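Darning egg

A darning egg is a small, smooth, egg-shaped tool that is slipped inside a sock, stocking or sleeve to hold the fabric in shape while a hole is mended. It is one of the simplest sewing tools ever made, and one of the most pleasing to hold. Most are wood, though glass, stone, bone, china and even dried gourds have all been put to the same use. Related tools include the darning mushroom, which has a domed cap on a stem, and the darning ball.

Purpose

Knitted fabric stretches in every direction, and that stretch is exactly what makes a sock comfortable and a hole in it so annoying to fix. If the edges are simply pulled together and stitched, the repair forms a hard ridge that rubs against the foot. Darning gets around this by weaving a whole new patch of cloth across the gap, and the egg gives the mender a firm, rounded surface to weave over. The curve is close to that of a heel or toe, so the finished patch takes on the right shape as it grows. It's a lovely thing to watch!

The egg also keeps the needle from catching the far side of the sock, a mistake nearly every beginner makes once.

Shape and materials

Darning eggs come in two main forms: the plain egg, with no handle, and the handled egg, which looks a little like a baby's rattle. Handled eggs are easier to grip through the cloth. Plain eggs slide farther into the toe and can be turned end for end, giving the mender a blunt curve for heels and a tighter one for toes.
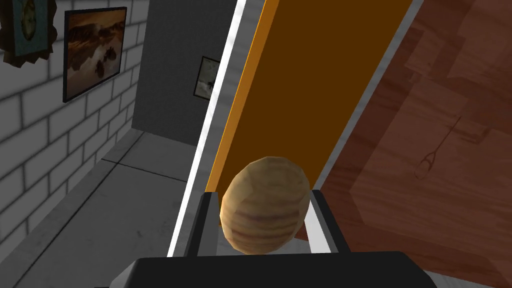
Wood is the favorite material for good reason. It is light and warm in the hand, and a needle tip that strikes it is less likely to be blunted than one that hits glass or stone. Maple, beech, birch and olive are common choices, and fruitwoods turn up often in older pieces. Many menders prefer a pale egg, as dark yarn shows up clearly against it. Grain matters too, at least to those who love these things: light tan wood crossed by bands of darker brown and amber makes a handsome egg, and the bands can even serve as a rough guide for keeping rows of stitches level. The surface must be free of splinters and raised grain, which would snag fine knitting. Turners usually sand through several grits and finish with oil, wax or nothing at all. Painted eggs were popular as gifts, but the needle soon chips the paint.

Glass eggs glide beautifully and never snag, so they have long been liked for silk stockings. They are also heavy and do not forgive a drop on a tile floor.

Use

The egg is placed inside the sock with the hole centered over the curve. The fabric is held snugly around it with one hand, or gathered at the back with a rubber band, but it should not be stretched. The mender works small running stitches up and down, starting well outside the hole in sound fabric, and carries long parallel threads across the gap. A second set of threads is then woven over and under the first at right angles. A small loop left at the end of each row lets the patch shrink a little in the wash without puckering.

Thread should match the weight of the original yarn. Wool is usually mended with wool, often with some nylon added for strength at the heel.

Household role

Before cheap machine-knit socks, darning was a weekly job in many homes, and the egg lived in the mending basket beside the needles and card-wound wool. Households without one made do with a light bulb, an orange or a smooth stone. Some eggs were made hollow, with a screw joint in the middle, and held needles or thread inside. These are a delight to find, especially with the threads still turning freely.

Collecting and revival

Visible mending has brought the darning egg back into everyday use, and the revival has been wonderful for small wood turners. Bright, contrasting yarn is now often chosen on purpose, so that the patch becomes a decoration. Old eggs are easy to find at flea markets, and pinprick marks on the surface are a welcome sign of real use.

See also

Darning mushroom
Sashiko
Swiss darning
Visible mending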